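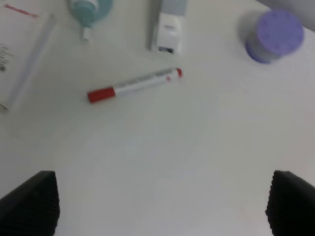
A red-and-white marker on a white tabletop.

Calmont Lineage Society Member Rolls
README for the transcribed files

Welcome, and thank you for taking an interest in our rolls! This folder holds the typed-up membership and award records of the Calmont Lineage Society, from the earliest roll book we still have through the last one kept by hand. If you are looking for an ancestor who joined, held an office, carried a flag in the color guard or went home from the annual dinner with a certificate, there is a fair chance you will find them somewhere in these pages.

What is in the folder

rolls.csv has one line for each membership entry, in the order the entries appear in the books.
awards.csv lists certificates and medals, with the name of the person who accepted them (sometimes a chapter officer standing in for the winner, so please read that column with care).
chapters.txt gives the chapter names and their old spellings.
notes.txt is a catch-all for things that would not fit anywhere else, and it is a pleasure to browse if you have an evening free.

Where it came from

The records fill 34 roll books, kept by the Waken, Cetier and Godoy chapters before they joined together. Two of the Godoy books have water damage along the bottom of nearly every page, and the last few lines are often lost. We typed what we could read and put [illegible] for the rest. Five of the Waken books have no page numbers at all, so the page column is blank for those.

How names are written

Names are given just as the secretary of the day wrote them, and some of those secretaries had their own ideas about spelling! The same man may turn up under two or three versions of his surname. We have left them alone. Married women were often entered under a husband's name, and where the book adds a maiden name you will find it in its own column. "Compatriot" and other titles were dropped from the name field and moved to the title field.

Dates are typed as written. A question mark after a date means the ink was hard to read, or that two typists saw it differently.

What we left out

Home addresses, dues owed, and anything about members who may still be living. If you believe an entry should come out, just write and say so.

Using the files

You are free to copy and share them for family research. A kind word crediting the society is always welcome. Please don't treat a line here as proof of descent, as the application papers are kept separately and are not part of this folder.

Corrections go to Tineke Dekker, who looks after the files and is very glad to get them. Please give the book and the name as it now stands. This is version 2, put up on 1st July.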